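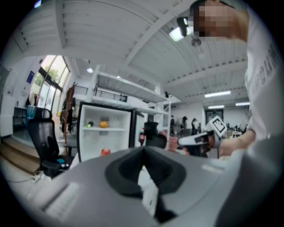

09/12/2018
Lights are on at the Siltside unit. Spent the morning on the ceiling end of things.

Corrugated ceiling stays white. So do the big beam and the steel column under the mezzanine. Black for the railing only.

The round pendant on the lower level is a Planex. Paid 55 for it, would buy another.

Still to do: a second coat on the stairs, and a gate for the loft. Hivico quoted 500 for the gate, Radwan haven't rung back.

Next post in February when the desks come.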